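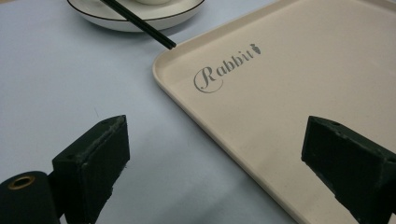

Breklow BR-2 Rivet Bonding Feeder
Self-piercing rivet feed unit for mixed steel and aluminum body panels

Stock: 2 units at Humport, more in May
Lead time if out of stock: ask, it moves around

What it is

Feed unit for self-piercing rivet guns. Sits on the floor next to the cell, pushes rivets up the hose one at a time. Made for body shops and low volume builders joining steel to aluminum, where spot welding is off the table. Also sold to collision repair training centers, they like it since the lid is clear and students can watch the bowl turn.

Not a gun. Gun is sold separately. So is the hose. We get calls every week, so please read the box contents further down.

What's new on the BR-2

Bowl is deeper. The old one ran dry mid-shift on anything bigger than a door line.
Escapement is now one piece, pulls out with a quarter turn. No more hunting for the spring.
Sensor moved to the outlet side. Catches upside-down rivets before they get into the hose, where the old BR caught them after.
Quieter. Still wear ear protection.
Door latch is the same as before, old keys fit.

Specs

Rivet length: short and medium. Long rivets need the Pliterside bowl, see options
Stack: steel to aluminum, aluminum to aluminum, steel to steel in mild grades
Bowl capacity: 800 rivets
Hose: up to 13 feet, longer runs lose pressure at the bends
Air: clean dry shop air, filter included
Power: standard single phase
Footprint: fits through a normal shop door on its casters
Controls: start, stop, purge, count reset. Purge is the yellow one

Stack thickness depends on the die and the gun, not on the feeder. Send us your stack and we'll tell you what die to order. Put the thicker sheet on the bottom, die side. If it has to be the other way round, call first.

About press-hardened steel

Short answer, no. Not with a standard rivet. The leg folds over before it gets through the top sheet and you end up with a crushed rivet and a dent. If the hot-stamped part is the top sheet, look at flow drill screws or adhesive plus a mechanical fix from the other side. We sell neither. Giorgia Donati in tech support keeps a list of who does and will send it to you.

With hot-stamped on the bottom it's worse, the die can't form the button. Please don't try it and send the gun back as a warranty claim.

Adhesive in the joint is fine. Rivet while it's wet. Wipe the die every so often or the squeeze-out builds up and your buttons go lopsided.

In the box

Feeder with casters
Standard bowl, fitted
Air filter and quick connect
Two keys
Spare escapement seal
Printed manual, the one on the download page is newer, use that

Options

Pliterside bowl for long rivets. Swap takes a few minutes, four bolts and the plug. Recalibrate the sensor afterwards or it'll reject everyting.
Hose kit. Comes in one length, cut to fit with a hose cutter. Not snips, snips pinch the bore.
Aliyu count module. Logs rivets per job and stops the feeder if the count comes up short. Good for repair shops who have to hand paperwork to an insurer.
Wall bracket. Holds the hose up off the floor. Drill your own holes.

Price

Feeder, standard bowl: on quote, depends on gun model
Pliterside bowl: $695
Aliyu module, hose kit, bracket: see the parts list
Trade-in on the old BR accepted, working or not, as long as the frame is straight

Shipping

Ships on a pallet from Humport. Lift gate is extra, tick the box at checkout if you don't have a dock. Check the bowl lid before you sign. Cracked lid, write it on the delivery slip, otherwise the carrier won't pay and we can't do much for you.

Service

Seals once a year on single shift. Twice on double. Bowl wipe-out weekly, dry rag, no solvent, solvent clouds the lid. Empty the hose before a long shutdown.

If it jams: purge, wait for the beep, purge again. Still jammed, pull the escapement and look for two rivets nose to nose. Thats nearly always it.

Bookings for on-site setup go through Kaja Jõgi. Have your gun serial number and air pressure reading at hand when you call. Setup day includes a test coupon run and a cut section on your own stack, so have scrap ready in the right grades and thickness.

Page updated 2025-09-07. Prices before tax.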